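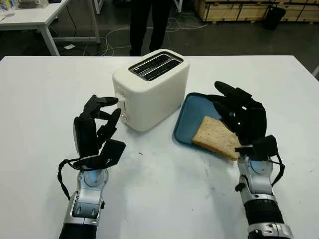

Trellard Site Services
Presby Building - Breakfast Point
Minutes of working meeting 12, December

Present: Guadalupe Zepeda (chair), Abundio Xolalpa, Gumaro Olvera, Consuelo Quintero (minutes)
Apologies: Cirilo Arriaga (written comments received on items 3 and 6)
Start: 9:30 a.m., ground floor meeting room, Presby Building

1. Minutes of the previous meeting

Accepted with one correction. Under item 5, "bread bin" should read "bread drawer." The bin was withdrawn from the purchase list in the fall and is not coming back on it.

Open actions from last time:
- Outlet labels: done (AX).
- Price for a second tray: received, see item 4.
- Revised cleaning sheet: draft circulated late, see item 5.
- Reply to second floor about jam: not done, carried over (GZ).

2. Table

The white table stays as the toasting surface. GO had been asked to compare it with the gray counter next to the sink. The counter is closer to the water supply and has less free depth once the kettle is on it. The table has space on both sides of the toaster and a tray can lie flat next to it.

The surface marks easily. Smudges and scuffs show on the white top and dark crumbs show more. AX considered this a drawback. GZ took the opposite view: on the gray counter the crumbs were there all the same and were left for days. No change to the table.

A cover or mat was discussed. CQ objected to any textile under or next to the toaster. A silicone mat was suggested and left open. GO to find out whether Chidiac stocks one large enough for both toaster and tray, and what temperature it is rated for. Until then the toaster stands directly on the table.

3. Toaster

3.1 Position. Agreed position is toward the back of the table, clear of the rear edge, with the lever side on the left as seen by the user. Both slots are to be reachable from the front without leaning over the tray. AX had previously proposed turning the unit so that the lever faces the user. This was tried for a week. The cord then came out across the tray side, and the proposal is withdrawn.

3.2 Load. The unit is listed on the inventory as 900 watts. The kettle is on the same circuit. AX ran both together on several mornings and the breaker held. He does not want a third heating appliance on that circuit and asked for this to be recorded. The sandwich press stays in storage. If the second floor asks for it again, the request goes to AX in writing with a proposed outlet.

3.3 Browning control. The round knob below the lever gets turned up and left there. Complaints are then received from whoever toasts next. CA suggested by email that a mark be put on the housing next to the knob to show the default setting. GO asked whether adhesive tape would hold on a surface that gets warm. Not known. CQ suggested enamel paint, one dot, on the housing and not on the knob. Agreed as a trial. CQ to do it with the toaster unplugged and cold, and to report whether the dot stays on after wiping.

3.4 Single slices. Question from the suggestion sheet: does it matter which slot is used for one slice? The instruction leaflet supplied with the unit does not say. GO has toasted single slices in each slot at the same setting and could not tell them apart by color. Closed.

3.5 Stuck bread. One report since the last meeting. A hand-cut slice was too thick for the slot and was pushed down anyway. It was removed after unplugging, by turning the toaster over above the sink. No damage to the grilles was found. The text on the wall sheet now reads: "Unplug. Wait until cool. Turn over. No knives, forks or tongs in the slots." GZ asked for "No knives, forks or tongs" to be moved to the first line. Agreed.

3.6 Replacement. CA asked whether a four-slot model should be budgeted for next year. His argument is the line in the morning between 8:00 and 8:20 a.m. AX pointed out that a four-slot unit would draw more than the circuit allows with the kettle running, see 3.2. Not budgeted. CA to be informed and may raise it again if the wiring is changed.

4. Tray and bread handling

Bread is laid out on the blue tray, to the right of the toaster, and goes from the tray into the slot. The raised rim keeps most of the loose seed off the table. Toast goes onto the user's own plate and does not return to the tray. This second point is not being followed. Toasted and untoasted slices have been found on the tray together, and users then cannot tell whether a slice is theirs, somebody else's or still to be used.
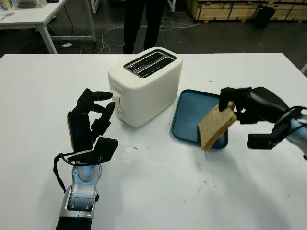

Item 4: toaster and bread tray on the white table, slice over the tray.

Options considered:

a) A second tray for toast, on the left. GO noted that the left side is where people reach for the lever. A tray there would be leaned on or pushed.

b) A second tray for toast, behind the toaster. Rejected. It would mean reaching over hot slots.

c) Keep one tray and put plates closer. A stack of small plates at the front right corner, ahead of the tray. No cost.

Option c) adopted. GZ to move the plates from the cupboard shelf to the table. The quote for a second tray (Chidiac, same pattern, different blue) is kept on file and not ordered.

Distance between toaster and tray: AX asked for a fixed figure. CQ preferred a hand's width, on the grounds that no one will fetch a ruler before breakfast. Wall sheet to say "one hand's width." AX asked that his preference for a figure be noted.

Amount on the tray: slices are to be put out as needed, from the drawer, and the bag closed again. Whole-grain left lying out dries at the edges and is then thrown away. CQ asked that the kitchen duty stop laying out half a loaf at 7:30 a.m. GO, who was on kitchen duty for most of the month, accepted this.

Bread order: stays with Bimholm, whole-grain sliced, 12 loaves per delivery. White bread was requested on the suggestion sheet by one person, twice. A trial of white bread was run in the spring and most of it was frozen. The request is declined. Seeded bread drops more into the crumb drawer than plain and the cleaning interval is set accordingly under item 5.

5. Cleaning

The draft cleaning sheet was gone through line by line. Text as agreed:

Daily, after 10:00 a.m.
- Unplug toaster. Allow 30 minutes before handling the body or the crumb drawer.
- Lift toaster, do not drag it.
- Wipe table with damp cloth, then dry cloth. Include the area under the toaster.
- Shake tray over waste bin. Wash in sink, dry, return to table.
- Wipe toaster housing with damp cloth. No spray.

Weekly
- Empty crumb drawer. Brush out, do not rinse.
- Wipe lever slot and knob with a cotton swab.
- Check cord along full length.

Discussion: AX wanted the crumb drawer emptied daily. CQ said the weekly interval was already being missed and a daily one would be missed daily. Compromise: weekly stays, plus any day on which there is a burnt smell.

The matte finish on the toaster housing takes fingerprints and holds them. GO has tried glass cleaner on it, which left streaks. Damp cloth only, as above.

Scuffs on the table do not come off with the damp cloth. GZ has a melamine sponge and will try it on the underside edge first. If it dulls the surface, the scuffs stay.

6. Wall sheet

CA sent comments in writing. He finds the present sheet too long and reports that people read the heading and the last line. His proposal is to reduce it to the points on unplugging, the position of the plates, and the default browning setting. The cleaning steps would go on a separate sheet inside the cupboard door, for kitchen duty only.

Agreed with the addition of the line on thick slices (3.5). Print in black, large type, laminated. CA to prepare. The old sheet is to be taken down when the new one goes up. At present there are 2 sheets on the wall with different waiting times.

7. Any other business

7.1 GO asked who pays for butter. Same arrangement as before: bread and butter from the floor budget, everything else by whoever brings it.

7.2 Cord slack behind the table. AX will fit a clip under the rear edge so that the cord does not hang where feet can catch it. The clip must allow the plug to be pulled without moving the table.

7.3 Smell in the hallway. Reported from the office opposite the kitchen. The door to the kitchen is to stay shut while toasting. GZ noted that the door closer is weak and has logged it with building maintenance. No date given by them.

Actions

GZ: reply to second floor about jam (carried over); move plates to table; sponge test on table edge.
GO: silicone mat, size and temperature rating, from Chidiac.
AX: cord clip under rear edge of table.
CQ: enamel dot at knob default; final text of cleaning sheet to CA.
CA: new wall sheet and cupboard sheet, laminated.

Next meeting: January, same room, 9:30 a.m. CQ to send the invitation. Closed at 10:25 a.m.

Minutes taken by C. Quintero. Corrections to her before the next meeting.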